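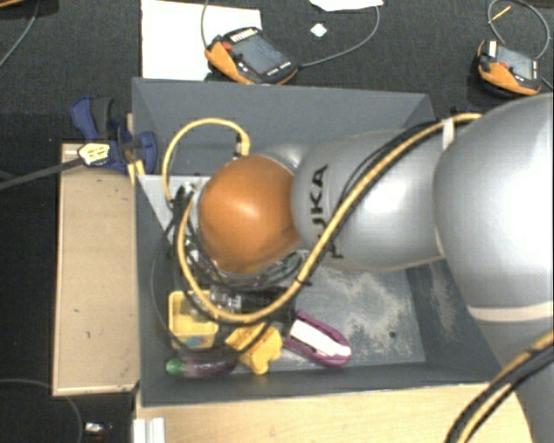

Kuka-Arm mit gelbem Kabel über einer grauen Kiste

4.5.19

Die Füße tun mir weh, die Stimme ist weg, und auf dem Herd steht noch die halbe Suppe von gestern, die ich jetzt gleich im Stehen essen werde, weil ich zum Hinsetzen an den Tisch zu müde und zum Schlafengehen zu aufgekratzt bin. Also schreibe ich lieber erst einmal auf, wie es war, solange ich es noch beisammen habe. Morgen bringe ich ja doch wieder die Hälfte durcheinander.

Wir sind also wirklich gelaufen. Vom Bahnhofsvorplatz durch die ganze Innenstadt von Druseck bis hinauf zur Hayes-Siedlung, mit Trommeln und Kinderwagen und einem Leiterwagen, auf dem der Lautsprecher festgebunden war (mit Wäscheleine, und zwar mit meiner, die ich hoffentlich irgendwann wiederbekomme). Die Polizei hat hinterher von 500 Leuten gesprochen. Ich hätte es selbst nicht schätzen können, ich sah immer nur die Rücken vor mir, aber als wir an der Apotheke um die Kurve bogen und ich mich einmal umgedreht habe, da ging es und ging es hinter uns weiter, bis hinunter zum Schuhgeschäft, und mir ist ganz anders geworden. Ich musste meine Nachbarin aus dem Erdgeschoss am Ärmel zupfen, damit sie auch guckt. Sie hat geguckt und dann so getan, als müsse sie sich die Nase putzen.

Dabei hatte ich am Morgen noch gedacht, es kommt kein Mensch. Als ich um halb zehn am Bahnhof ankam, standen da ein Häuflein aus unserem Treppenhaus, zwei Polizisten mit Kaffeebechern und eine Schulklasse, die aber, wie sich zeigte, bloß auf den Zug nach Vindum wartete. Es nieselte auch noch. Ich hatte mein Schild in eine Mülltüte gewickelt, damit die Farbe nicht läuft, und kam mir ein bisschen lächerlich vor, in meinem Alter, mit einem Besenstiel und einem Stück Pappe daran. Draufgeschrieben hatte ich am Ende doch nur »Wir wohnen hier«, nachdem ich die ganze Woche an etwas Gereimtem herumgebastelt hatte und mir auf Salonix einfach nichts Vernünftiges einfallen wollte.

Dann kamen sie aber doch, erst vereinzelt und dann auf einmal alle zugleich, mit dem Bus und mit den Rädern, und die aus der Gartenkolonie zu Fuß, mit einem Bettlaken zwischen zwei Bohnenstangen. Der Niesel hörte auf, als hätte ihn jemand abgestellt. Ich bin gar nicht mehr aus dem Händeschütteln herausgekommen! Leute, die ich seit Jahren nur vom Nicken an der Mülltonne kenne, sind mir um den Hals gefallen, und ich ihnen auch, das will ich gern zugeben.

Für später, falls ich das hier einmal wieder lese und nicht mehr weiß, worum es eigentlich ging: Im Dezember lag der Brief im Kasten. Bei allen derselbe, ein Blatt, vorne und hinten bedruckt, und darin stand, dass unsere 118 Wohnungen nun der Firma Salonix gehören und dass man sich auf eine gute Zusammenarbeit freue. Auf der Rückseite, viel kleiner, stand dann etwas von Modernisierung und von Anpassung. Was Anpassung heißt, haben wir im Februar erfahren, nämlich drei Euro mehr auf den Quadratmeter. Ich habe das am Küchentisch mit dem Bleistift ausgerechnet und dann noch einmal, und dann habe ich den Bleistift hingelegt und bin eine Runde um den Block gegangen, ohne Mütze, und habe mir prompt einen Schnupfen geholt.

Ich wohne seit 37 Jahren hier. In der Küche ist noch der Türrahmen mit den Strichen vom Messen, die ich bei keinem Streichen überpinselt habe, und unten am Haus steht der Flieder, den wir damals als Stecken in die Erde gesetzt haben und der jetzt bis an den Balkon im ersten Stock reicht. So etwas kommt in keinem Brief vor, und ich erwarte das auch gar nicht. Aber wenn man dann »die Bestandsmieter« genannt wird, dann möchte man doch gern einmal dorthin laufen, wo es laut ist, und sagen, dass man einen Flieder hat.

Zurück zu heute. Vor dem Rathaus war die erste Kundgebung, und die war, unter uns gesagt, zu lang. Da wurde vom Bodenrecht gesprochen und von einem Vorkaufsrecht, das die Stadt vielleicht gehabt hätte und vielleicht auch nicht, und ich habe mir wirklich Mühe gegeben, aber nach einer Weile habe ich nur noch auf die Tauben auf dem Sims geachtet. Ein junger Mann hinter mir hat es mir dann mit großer Geduld noch einmal erklärt, mit den Händen, hier die Stadt, da der Verkäufer, da die Salonix, und für zwei Minuten habe ich es auch begriffen. Ich muss ihn noch einmal fragen, wenn ich ihn sehe.

Besser waren die, die einfach erzählt haben. Eine Frau aus dem Haus am Wendehammer, ich kenne sie vom Sehen, hat vorgelesen, was sie der Firma geschrieben hat und was sie zurückbekam, jeweils im Wechsel. Sie fragt nach der Heizung, und es kommt ein Dank für ihr Interesse. Sie fragt wieder nach der Heizung, und man bittet sie um etwas Geduld. Beim vierten Brief haben die Leute schon gelacht, bevor sie die Antwort vorlas, und beim fünften hat sie selbst so lachen müssen, dass sie das Blatt nicht mehr halten konnte. Dann hat sie auf einmal nicht mehr gelacht und gesagt, dass ihre Mutter den Winter über im Mantel im Sessel gesessen hat. Da war es sehr still auf dem Platz, man hörte nur den Lautsprecher brummen.

Nach ihr kam ein älterer Herr aus Vindum ans Mikrofon, wo sie dasselbe vor ein paar Jahren schon hatten, mit einer anderen Firma, aber mit fast den gleichen Briefen. Er hat gesagt, wir sollen alles aufheben, jeden Umschlag, und nichts im Treppenhaus unterschreiben, auch wenn der Mensch mit der Mappe noch so nett ist. Das habe ich mir auf den Handrücken geschrieben, weil ich kein Papier dabeihatte, und jetzt steht da immer noch »Umschläge!!« und geht mit Seife nicht ab.

Der Weg den Berg hinauf war dann das Schönste. Aus den Fenstern in der Oberstraße haben sie gewinkt, und vor der Bäckerei stand ein Tablett mit Streuselkuchen in kleinen Stücken auf einem Hocker, zum Mitnehmen im Gehen. Ich habe zwei genommen und für den Heimweg noch eins in die Serviette gewickelt, das jetzt als Krümel in meiner Jackentasche wohnt. Die Kinder haben das mit den Topfdeckeln übernommen, und wie! Mir klingelt es jetzt noch im linken Ohr.

Einen hässlichen Moment gab es auch, den will ich nicht auslassen. An der Kreuzung, wo die Autos warten mussten, hat einer die Scheibe heruntergekurbelt und gerufen, wir sollten lieber arbeiten gehen. Ich habe mich so geärgert, dass mir gar nichts eingefallen ist, und jetzt am Abend fallen mir natürlich lauter gute Antworten ein, eine nach der anderen. Die Postbotin, die im Zug neben mir ging und die schon seit vier Uhr auf den Beinen war, hat ihm bloß freundlich zugewunken. So müsste man sein. Ich bin es nicht, ich habe noch bis zum Kreisverkehr vor mich hin geschimpft.

Oben in der Siedlung war dann schon alles aufgebaut, auf der Wiese zwischen den Häusern, wo man ja eigentlich nach der neuen Hausordnung gar nicht mehr sitzen darf. Wir saßen aber. Auf Decken und Klappstühlen und auf dem Rand vom alten Sandkasten, und es gab Linsen und Kartoffelsalat und ein scharfes Gericht mit Kichererbsen, von dem ich das Rezept haben will und es auch versprochen bekommen habe. Es wurden Unterschriften gesammelt, der Tapeziertisch bog sich unter den Ellbogen. Eine vom Gemeinderat war auch da und hat gesagt, das Thema komme auf die Tagesordnung. Das hat sie allerdings im Februar schon gesagt, und ich habe mir erlaubt, sie daran zu erinnern, sehr höflich, glaube ich, aber doch so, dass sie rote Ohren bekam. Hinterher tat es mir ein bisschen leid. Sie hat dann beim Stühletragen geholfen.

Ob es etwas nützt, weiß ich nicht. Von der Salonix war niemand zu sehen, im Büro am Markt waren die Rollos unten. Meine Schwester hat vorhin angerufen und gefragt, was denn nun dabei herausgekommen sei, und ich habe ein bisschen herumgestottert und dann von den Trommeln erzählt und vom Streuselkuchen, und sie hat »aha« gesagt in ihrem gewissen Ton. Sie hat ja recht, herausgekommen ist noch nichts, was man vorzeigen könnte. Aber ich kenne jetzt die Leute aus dem Nachbaraufgang, und der Herr mit dem Dackel hat ein Ladegerät für Hörgeräte übrig, und nächste Woche treffen wir uns im Gemeindesaal und legen alle unsere Briefe nebeneinander auf den Boden, nach Datum sortiert.

Bis dahin muss ich den Karton aus dem Keller holen und nachsehen, ob ich den alten Mietvertrag überhaupt noch habe. Ich meine, er liegt bei den Garantiescheinen. Und die Wäscheleine muss ich zurückverlangen, die Bettwäsche liegt seit gestern nass in der Wanne. Jetzt ist die Suppe angebrannt, ich rieche es bis hierher.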